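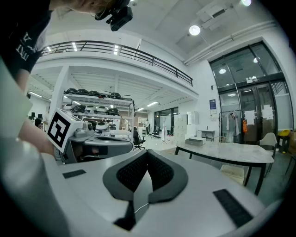 Truda Magazine | From the Equipment Planning Desk, Grilholm Robotics

What We Bought, What We Put Off

By Naledi Botha

I've been holding the purse strings for our robotics floor for two budgets now, and the first thing I learned is that the robot is the easy part! You get a quote, you gasp, you sign. It's the stuff around the robot that eats you alive.

Take storage. Marthinus Mathebula wanted another workbench, I wanted shelving, and we went back and forth over it for most of August. I won (he still brings it up). We have white metal shelves full of black and white domes, and I can walk past and see what's there before anybody asks me to order more.

Then there are the markers. Those black-and-white square tags you stick on a cube cost next to nothing, so of course I left them out of the first plan completely. Pravesh Dlamini came to me with a list of 12 small things I'd missed: tags, spare cables, grip pads, tape, that kind of thing. It added up to over 1009 dollars. I now have a line called "bits" and I defend it like a mother bear.

The big fight this year was hand-held grippers. Gondal quoted us 1684 dollars apiece, Grestis came in higher but threw in replacement pads, and Hendrik Du Plessis made me a spreadsheet so long I had to print it sideways. We went with Gondal and bought the pads separately. Ask me next year if that was smart.

My advice, if you're starting from zero? Go stand on the floor for a morning before you write a single number down. Watch where people put their hands, where they set things down, what they get up to fetch. I filled a whole notebook page that way, mostly about chairs.

Still on the wish list: a second tripod and better lockers. Gert Swanepoel has the lockers quote on his desk, and I'm seeing him about it after lunch.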